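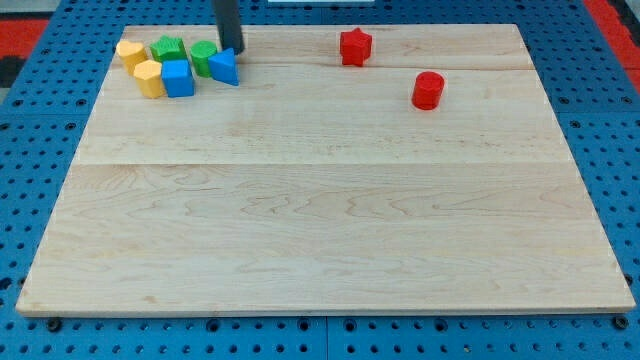

November 10, 2024
By Finbarr Ó Néill

Section 3. Planning and budgeting your work cell

Read this section before you place an order for a Bekon bench arm. Most of the trouble we hear about in the first year starts with the order form: the arm was budgeted for and the bench, fixtures and test parts were left out. Plan the work surface first. A perforated base under a plain wooden board, with a few plastic shape blocks on top, is enough to try out picking and sorting, and the board can be swapped when the job changes. Leave plenty of bare board in your plan, as the blocks need somewhere to go.

3.1 Before you ask for a quote

1. Write down the job in one or two sentences. Include the largest and smallest part the gripper will have to hold.

2. Measure the bench, including its height from the floor. Measure the doorways on the way in as well.

3. Work out the load on the bench. The arm, base and controller together weigh up to 135 kg. If your bench is not rated for this, add a steel stand to the order.

4. Find the nearest power outlet and note the circuit it is on. The controller should not share a circuit with a compressor.

5. Choose a gripper. The slim two-finger type suits small parts that sit close together. The wide type needs clear space on both sides of every part.

Note: Gripper fingers are wearing parts. Order a spare set with the arm. Sold separately, they ship from the Zostanik warehouse and freight is charged again.

3.2 Setting the budget

1. Enter the price of the arm and controller from your quote.

2. Add the base panels and bolts. Panels are sold singly, so check the layout drawing to see how many your bench takes.

3. Add $403 for the starter fixture kit (boards, clamps and locating pins). Shape blocks are not part of the kit. Any solid plastic blocks will do for early trials, provided the gripper opens wide enough to take them.

4. Allow $1,000 for site work. This covers a licensed electrician and minor changes to the bench. It does not cover guarding.

5. Get a separate price for guarding after the risk assessment is finished. Do not guess this figure.

6. Add staff time for training. Plan on two people, so that the cell can still be run when one is on leave.

Caution: Do not cut the guarding line to bring the total down. The cell must not be powered up until the guarding in your risk assessment has been fitted and checked.

3.3 Buying or leasing

Leasing is arranged through Sollar and includes yearly servicing. Buying costs less over a long term if the job is settled. If you expect to change the gripper or the parts within the first year, ask for the short lease and go over the return conditions for drilled or marked panels.

Orders placed after September may be delivered in the new year. If the money has to be spent in the current budget year, have your buyer call Ayman Bensaid in the Ranasinghe sales office before the order is signed.

Go to Section 4 when the quote has been approved and the bench measurements have been sent in.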